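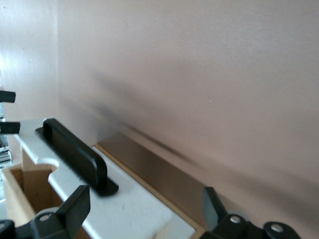
Handle Puller, project report
Team: Rodel Tagle, Dinesh Rao
Draft handed in 9 March 2024, final one due in June

What we wanted: arm finds a handle, closes on it, pulls, lets go. Sounds easy. Took most of the term.

Parts. Arm is the club's Soriano, two-finger gripper, small camera at the wrist. Code is our own on top of the Gisside library the class uses. Dinesh did the vision part, I did the gripper and most of the wiring (and most of the re-wiring).

How it works, short version. Camera looks for a dark shape on a light panel. Program guesses which way the bar runs, turns the wrist to match, moves in slow, closes. If the motor current goes up before the fingers are all the way shut, we say it has the handle. Then a straight pull, 70 mm, stop, open.

Results. 82 tries total, 73 good. Good = handle held for the whole pull. Of the nine bad ones most were the fingers landing too near the end of the bar and sliding off. Two were a loose plug, my fault, but we left them in the count because Mr. Drelon said to.

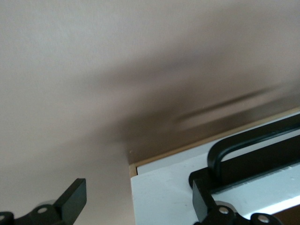

Fig. 2. Wrist camera view, right finger in front of the left end of the handle.

Trouble we had:

Shadows. The vision code kept picking shadow on the wall as a handle. Dinesh added a check for how sharp the edge is, soft edges get thrown out. Way better after that.

Blur. When the arm moves fast the picture smears and the angle comes out wrong. Now it stops, waits, takes 3 pictures and uses the middle answer. Slower but fine.

Angle. A panel on a slant is harder then a straight one. The pull direction has to follow the panel and ours was set in the room's directions at first. Spent a whole evening thinking it was the motors.

Still to do before June: try a round knob, log the current to a file so we can graph it, clean up the code (there are two functions called grab, sorry). Rodel wants to try softer finger pads too, Bellitz sells a set but we havent ordered.

Code is in the class folder under handle_puller. Read the notes file first, the start order matters, gripper then camera then arm.

R.T. and D.R.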